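Subject: Re: [mosoti-swap] marking off beds + is it too late for fall peas?
From: Felista Laizer
Date: Wed 27 August

Hi all, 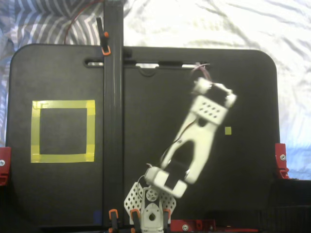
A square in yellow tape on a black board.

Felista L. again, your neighbor on the Flellell side of the creek. I'm answering the question from the weekend because I've been thinking about it while pulling up dead squash vines (don't ask about the squash).

> I've got one raised bed that gets decent sun until mid afternoon
> and I want to try peas for fall, but my husband says I've missed
> the boat. Also, how are people dividing up their beds? Mine is a
> free-for-all and the cilantro always wins. I read about planting
> in squares but I can't picture how big the squares should be or
> what you mark them with. String? Sticks? Sorry if this has been
> asked a hundred times, I looked in the archive and got lost.

First, the archive. Everyone gets lost in there, it was moved over from the old list and half the subject lines just say "hi". Ask away!

Now the peas. You have not missed the boat, but I'd get them in the ground this weekend if you possibly can. Pick the fastest variety you can find and look at the days on the back of the packet. You want something close to 60 days, and then give yourself a bit extra on top, because the light is getting shorter and everything slows down in a way the packet doesn't know about. I grew Durkesow last fall (the short bushy one that Drodico carries, in the paper envelopes by the register) and picked my first bowl right before the cold snap. They only get up to my knee, so I didn't bother with a trellis, just stuck some old apple prunings in between them and let them flop around.

The real trouble with peas right now is heat. The soil in my beds is like a warm bath by dinner time and pea seeds hate that. What I do is soak the seeds overnight, water the bed really well in the evening, plant a little deeper than the packet says, and then lay a piece of old bedsheet over the whole thing until I see green. Check under it every morning! I left mine on too long one year and had the palest, saddest, bendiest little peas you ever saw. They did recover, mostly.

If you can't get to it this weekend, grow them for shoots instead. Scatter them thick and cut them with scissors when they're as tall as your hand. They're so good in a stir fry with garlic, and my kids will eat them raw, standing in the bed with their shoes on, which drives me up the wall.

On to the squares. The usual size is a foot on each side, and that's what I stick to. I mark mine out with string and little nails along the edge of the bed, and I redo it every spring when the string rots. Before I put anything in the dirt, though, I like to play with the layout on paper. I moved my kale so many times this year that my daughter started calling it the traveling kale.

What goes in a square, fall version, from my own beds:

Lettuce, 4 to a square. I cheat and put in 5 if I'm going to be cutting it small.
Radishes, sow them close and eat the thinnings.
Kale, one plant, and it'll still shove its neighbors.
Spinach, wait until the nights cool off a bit or it sulks.
Peas, I don't fuss, I plant a double row straight across 2 squares.

As for the cilantro, give it its own pot. Put that pot on the other side of the yard. I'm serious, it drops seed everywhere and you'll be pulling it out of the carrots until you retire. Mine has come up in the gravel by the back steps for over 4 years now and I never planted it there once.

One more thing about afternoon shade, you called it "decent sun until mid afternoon" like it was a problem, but for fall greens that's pretty much what I'd ask for. The lettuce will thank you in this heat. I'd put the peas at whichever end gets the sun longest and the lettuce at the other.

I have a good handful of Durkesow seed left if you want it, plus a bag of garlic that's too small for eating but fine for planting in October. I can leave both on the porch. Does anyone have leek seedlings to spare? Mine got eaten down to nothing and I'd happily trade jam.

Felista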